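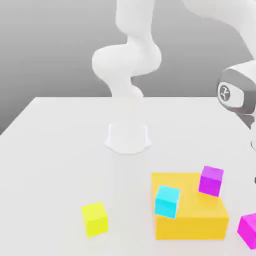
A reader wrote in after my last column to say that board game rulebooks are the worst part of the hobby, that she now learns every game from a video, and that the printed booklet should be dropped from the box so the rest of us can pay a little less. She put it more politely than that, and she made a decent case. I've been arguing with her in my head ever since, mostly while doing the dishes.

I love rulebooks! I love them the way some people love seed catalogs. I read them in bed, I read them on the train, and I have read a fair number for games I don't own and will probably never play, because the publisher put the file up for free and I had a cup of coffee going. So I'm biased, and you should weigh what follows with that in mind. But I also think the printed rulebook is one of the great forms of everyday writing, and that we'd miss it badly if it went.

Think about what it has to do. A stranger opens a box, usually with other strangers' elbows in the way and somebody asking when the food is coming. The stranger has never seen the pieces. And out of a few folded sheets of paper has to come a whole small world, with its own money and its own clock and its own idea of what counts as cheating. A novelist gets three hundred pages for that, and if the reader drifts off for a paragraph the story still works. If the reader of a rulebook drifts off for a paragraph, somebody builds a harbor in the mountains and the evening goes sideways.

My favorite right now is the one for Skanier, a trading game about ferry routes that I picked up in August and have been pushing on everyone I know. The rulebook is four pages. Four! The game itself is deep enough that I'm still finding new ways to lose it, and the whole thing fits on one sheet folded in half. The first line tells you how you win. The second line tells you what you do on your turn. After that it simply goes through the turn in the order you'll meet it, and when a word turns up that you don't know yet, it gets explained right where you're standing. There's no glossary in the back, and I have never once wanted one.

Then there's Plarard. I adore Plarard, and I've played it more than any other big game on my shelf, but the rulebook runs to 56 pages and the index takes you to 55 of them before you find out what happens when two players tie. (It's on the last page, in a box, under the credits.) The first five pages are a history of the Plarard valley and its quarreling salt families. It's a good history, too. I know which family poisoned which well. But on our first night I had people holding cards and looking at me, and I was reading them a poem about a goat.

My correspondent would say that Plarard proves her point, and here's where I want to be fair to video. A good teaching video is a wonderful thing. You see the pieces move. You hear a person get excited at the exciting part, which a lot of rulebooks forget to do. If you learn best by watching, and plenty of people do, then a video may be the difference between a game getting played and a game sitting in the closet until somebody moves house. I've used them and been grateful.

What a video can't do is settle something at ten at night. You remember that there was a rule about swapping ferries in winter, and you remember it came up somewhere past the middle, so now everyone sits there while you drag the little dot back and forth and hear half a sentence at a time. Paper is so much better at this. You flip, your thumb knows it was on the left side near the bottom, next to the drawing of the lighthouse, and there it is. You can hand it across the table. Two people can lean over it and disagree about a comma. That's a real pleasure, by the way, disagreeing about a comma with somebody you like, and I don't think a screen gives it to you in the same way.

There's another thing, and it's the one I care about most. A written rule leaves room for you to be the one who teaches it. When we watch a video together, we all become the audience, and the person who bought the game and was so looking forward to showing it to us becomes the audience too. When someone has read the booklet, they get to explain it in their own words, with their own bad jokes, using the saltshaker as the lighthouse if the lighthouse has rolled under the couch. I learned every card game I know that way. I got some of them wrong, and a couple of those wrong versions are better than the right ones.

Lò is a good example. It's a tile game, very quick, and the rules I was taught let you take back your last tile if you say so before the next player touches theirs. I played it like that for years. When I finally sat down with the booklet, there was nothing of the kind in it. Somewhere along the chain a kind person had added a little mercy, and it had been passed along from kitchen to kitchen as if it were law. You only get that when people are carrying the rules around in their heads. I went back and tried it the strict way for a while and we all hated it, so the mercy stays.

So no, I don't want the booklet dropped from the box. What I'd like is for publishers to treat it as part of the game, as worthy of money and fuss as the painted pieces. Hire a writer. Let that writer sit quietly in a room with people who've never seen the game and watch them get it wrong. Put the winning condition first. Put the salt families in the back, where I promise I will read every word about them. Print it large enough for people whose eyes are no longer twenty, and please, please stop setting the examples in pale gray italics.

I'd also ask for more examples and fewer exceptions. Utudden, a fishing game that deserved a far bigger crowd than it got, does this better than anything I've seen. Its first printing was only 3161 copies, and I suspect a lot of those were bought by people like me. Every rule in it is followed by one small example in which somebody makes a sensible choice, and then another in which somebody makes a silly one and pays for it. By the end of the booklet you've more or less watched a full game. You've also grown fond of the silly one, who never learns and keeps fishing in the fog. We quote that booklet at home. "Do not fish in the fog" has been said in our kitchen about taxes, haircuts and one used car.

As for the price, I did look into it after that letter, in the amateur way of asking a small publisher at a fair what the booklet added to the cost of a box. The answer was hardly anything next to the plastic. If you want cheaper games, I'd happily give up a tray, or the second bag, or the enormous cardboard tower that every box seems to have now and that I always have to take apart again before the lid will close. I'd give up the lid art before I gave up the booklet, and I'm a person who has framed lid art.

To the reader who wrote in: thank you, and keep the letters coming. If you still have your copy of Skanier in the wrapping, as you mentioned, leave the video alone for one evening and try the sheet. It'll take you less time than the kettle. Then teach it to somebody, and get one rule a tiny bit wrong, and write and tell me which one it was.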